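# Lab visit notes, Wivska site, January

The tour started at 9 and took in two floors. Wivska rents the lower one to Skovix, which works on tabletop handling, and the upper one to Trinik, which does shelf restocking for small grocers. I went with one question: which chores could a machine take over this year without a person standing next to it?

Skovix first. Their kitchen work is deliberately plain: take food out of a bowl, put food into a bowl, pick up a spoon, put it down. The engineer leading our group gave the count as 1,322 logged attempts since the fall, and was open that a good share of those ended with a person resetting the table. Hard, regular objects are mostly handled. Produce is harder. A broccoli floret has no flat face to close on, it crushes if the grip force is set for a carrot, and each one is a different size. 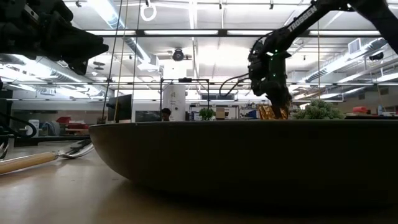
Grip force is only part of the problem. Reaching over a rim costs a lot of wrist clearance, and a deep or wide bowl makes the arm approach from a steep angle where its joint limits start to matter. Skovix plans that approach fresh each time, which adds a pause before every pick. A person would find the pause irritating. For batch prep in a back kitchen it may not matter.

Upstairs, Trinik ran a restocking cell with 400 boxed items and a fixed shelf height. Boxes went up straight and faced forward. Bags did not, and the cell is set to skip them and flag a clerk. They quote 900 items per shift, boxes only, with 200 more if the shelf is cleared first. I saw one short run, so I can't speak to a full shift.

Pitkänen, who supply the shelf rails, had a table by the exit with load charts. Worth taking if you size fixtures for a living.

My answer for now: boxed goods on known shelves, yes, with a clerk on call. Food prep, no - the reset labor is still too high. I have asked Skovix for their reset times per attempt, split by food type.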